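Automation and the working day: an interview with Lovisa Sundqvist

October 19, 2022

When the housekeeping service at Gralonthorpe began to introduce automated equipment in February, its staff were told that no post would be lost in the first year. Lovisa Sundqvist, who manages the service, says that the assurance was necessary but did not answer the questions people were asking.

"They wanted to know what their day would look like," she said. "Who would decide the order of the rooms? Would they still work in pairs? A promise about jobs is important, but it does not tell anyone what will happen at half past eight in the morning."

Gralonthorpe lets 176 furnished flats, most of them to tenants who stay for several months. Floor cleaning in the corridors is now carried out by machines, linen is moved between storeys on self-driving carts, and a scheduling system called Sandine draws up each day's list of rooms. The work inside the bedrooms is still done by hand.

Ms Sundqvist described the scheduling system as the greater change of the two. Under the former arrangement, supervisors wrote the lists the evening before and altered them by telephone as tenants changed their plans. Sandine revises the list continually and sends it to a handset carried by each member of staff.

"In the first weeks it moved people from floor to floor far too often," she said. "It had found the shortest time for each room and taken no account of the person walking between them. We asked the supplier for a limit, and a member of staff is now moved no more than 3 times in a shift."

Imani Muriithi has worked in the service for nine years and represented her colleagues during the introduction. She was asked whether the carts had made the work lighter.

"On the back and shoulders, yes," she said. "We used to push the linen cages up the ramp by the laundry, and I do not miss that. But the walk to the laundry was also when you spoke to people. Now the cart comes to you and you can go a whole morning without a word to anybody."
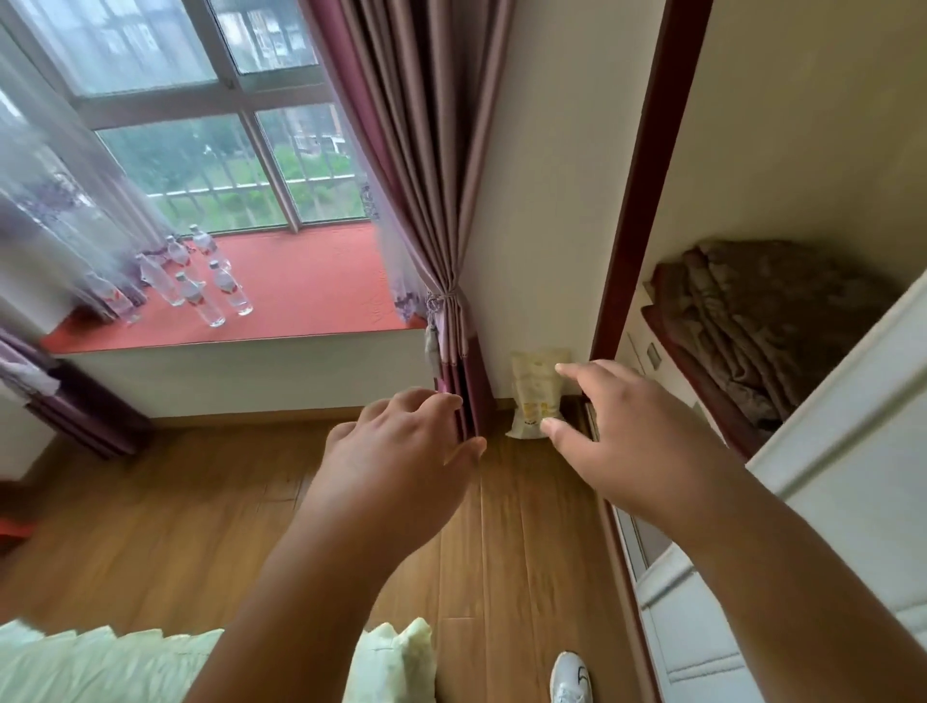

Bedrooms take up most of the time that the machines have released. Ms Muriithi explained that each room is left differently, and that a good deal of the work consists of deciding what belongs to the tenant, what should be put away and what may be thrown out.

"A floor is a floor," she said. "A person's belongings are another matter. If I move something, I have to remember where it was, and I have to think about whether they will want it there when they come back. I would not like that to be decided by a list."

The service has since changed the way in which bedroom work is recorded. Sandine had allowed a single standard time for every room, and staff who took longer were marked as late. After discussion with the staff representatives, the late marking was withdrawn, and a member of staff may now extend the time for a room without giving a reason. Ms Sundqvist acknowledged that the original setting had caused some bad feeling.

"People with long experience were being shown a red mark for doing the job properly," she said. "I should have noticed it sooner. The figures reached me as averages, and the averages looked perfectly satisfactory."

Training has been a further concern. All 69 members of the housekeeping staff attended a half-day course on the handsets and the carts, held in the Pirkham building. Ms Muriithi considered that the course was well taught but too short for colleagues who had not used such equipment before. Additional sessions were arranged during working hours, and the handbook was rewritten with larger print and fewer abbreviations.

Both were asked what they would advise other employers. Ms Sundqvist said that she would begin with a smaller number of floors and keep the paper lists in use for longer. Ms Muriithi said that she would wish to see staff in the room when the supplier was chosen.

"We were shown the carts after they had been bought," she said. "Any of us could have told them about the lift doors."

The lift doors have since been adjusted. A review of working hours and staffing is due in February, and the staff representatives will receive its findings at the same time as the management.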